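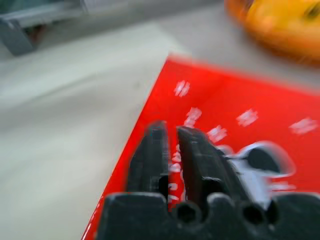 Two upright black fingers, side by side.

Home Town Opinion Letters Archive About

Search this site Enter keyword Go

5 min read

Keep the paper bus schedule

2019-06-09

The bus line that runs from Filtdale down to Brultport has stopped printing its schedule, and I have been grumpy over it since April. I know how that sounds. I own a phone and I like it very much, and I use the line's app most mornings while my coffee is brewing. But I still miss the folded yellow sheet that used to sit in a rack behind the driver, and I'd like to make a case for bringing it back before everyone forgets it was there.

When I moved to Filtdale I didn't know a soul, and I learned the place from that sheet. I would spread it out on the kitchen table on Saturday mornings and run my finger down the stops, and pick one just for the sound of it. That's how I found the Sequeira bakery, which I had never heard of (get the almond rolls, and get them before ten), and how I found the river path that starts behind the last stop. An app is very good at getting you to a place you already have in mind. It asks where you're going before it shows you anything at all! The sheet let you look at the whole line first and make up your mind later, or never.

The line's own notice says it was printing 3,598 copies a year and that 1,792 of them were left in the racks. I have read that notice several times, and every time I come away thinking that a great many people took one. Some of those went up on refrigerators, I'm sure, where a whole household could read them. Mine hung beside the back door for over 4 years, and my neighbors used to lean in and check it on their way past.

The company is also proud that 70 percent of riders now look up their bus through Trulness, the trip planner it signed on with last year. Good for them, and I'm one of those riders. I do keep thinking about the rest, though. My mother-in-law is in there somewhere, and so are the kids who ride home from the middle school without a phone, and anybody whose battery has died on a cold evening by the feed store, where there is no bench and the streetlight comes and goes.

I'm not asking for anything fancy. Print fewer. Use cheaper paper, skip the color, leave off the ad on the back that no dentist seems to want anymore. Put a stack at the library and a few at the bakery counter – I'd carry them over myself – and tape one up inside each shelter, down low enough for a child to read. If the times change in the fall, print a new one in the fall.

I still have my old yellow one. The times on it are wrong now, but the stops are all in the right order.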